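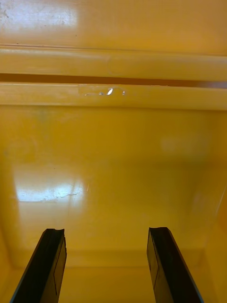
Getting the smell out of a yellow plastic bin – what works?

drivuvley_vera
Hello all, I hope this is the right board. I've inherited a lovely big yellow plastic bin from my aunt, and I'd like to keep the spare bedding in it, but it smells of old onions! I've washed it twice with washing-up liquid and left it by the back door for 5 days. It's better, but not what you'd want near a pillow. Any ideas gratefully received.
Veronika Lengyel

Tukia33
Bicarb, every time. Make a paste with a little warm water, work it all over the inside, go and have your tea, then rinse. Do mind any ridges and slots though. On plastic bins the muck loves a narrow gap, and a sponge just rides over the top of it. I use an old toothbrush.

till_a
I'd go easy on the bicarb paste if you like a bit of gloss. It dulled a yellow tub of mine and I was rather sad about it. White vinegar, one part to 4 of water, and a soft cloth.
Till Ackermann

Tukia33
Sorry Till, I can't agree! I've done it for 20 years and never dulled a thing. Were you using the scratchy side of the sponge, by any chance?

till_a
I may have been, now you mention it. I still say vinegar – and keep it well away from bleach, please, whichever of us she listens to.

old_seveo
Has anyone said sunshine yet? A bright afternoon on the grass does wonders, although yellow can fade if you forget it out there. My other trick is crumpled newspaper, stuffed in overnight with the lid on, if there is one.

drivuvley_vera
You are all so kind. I did the slots with a toothbrush this morning and the water came off quite brown, so I think Tukia33 has found the culprit. Vinegar tonight, Till, I promise, then newspaper. The bedding can stay on the landing a bit longer.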